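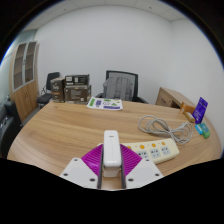

Slide 1. A white power adapter over a wooden table.

Good morning, and thank you for coming so early on a Monday. My subject is standby power in small offices, which means the electricity we pay for when all people are at home.

(Wait for the late ones. Then next slide.)

At Nedelcu we have 3 floors and a small kitchen. In March we put meters on the sockets and left them there during the nights. I expected that the kitchen would be the worst. It was the desks: chargers, screens, and speakers which have no real off switch.

Slide 2. Our result.

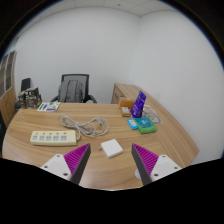
The measured waste was 399 kilowatt-hours in the month. If it stays so, we come to some 4000 in a year, but please take this with care, one month is a short time.

(Say slowly: kilowatt-hours, not kilowatts. Last time I mixed them.)

Slide 3. What we changed.

Each desk has now one switched strip, placed where the hand can reach it. The router and the fridge stay on. At Kivach they tried a timer for the whole floor, and it stopped a backup at night, so I do not recommend this.

Questions. If somebody asks about the price of the strips, the list is on the handout, second page.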